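Tindis Role-Playing Games Club
Minutes of the December meeting, 7 p.m.
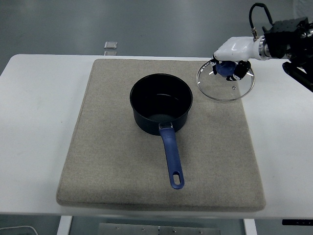
1. Welcome and last month's minutes

Vira Romaniuk opened the meeting and thanked everyone for coming out in such miserable weather, with a special hello to our 3 new members, who we do hope will stay. The November minutes were agreed after one small fix: the game was Skutness, and Thygesen is the studio that made it.

2. Game of the month

Yuto Noguchi gave us a lovely long talk on Skutness, which he has now finished twice – the second time on hard, bless him, with 241 hours on the clock. He feels the first six chapters drag but that the battle system more than makes up for it, and he played us the harbor theme a couple of times. Vira liked the party members very much and the menus a good deal less. There was a friendly difference of opinion about the ending, which we agreed to pick up again once everyone has seen it.

3. Forum and save file swap

The forum has passed 2,631 posts, and thank you to all who keep it such a kind place. Please put spoilers behind the tag, even for older games.

Action: Yuto to tidy up the save file thread.

4. Next game

Barwood was chosen by a show of hands. Vira will post a starting guide, and we'll aim to reach the second dungeon by the January meeting.

5. Any other business

Please bring your own headphones if you plan to play before the meeting.

Meeting closed at 8:50 p.m.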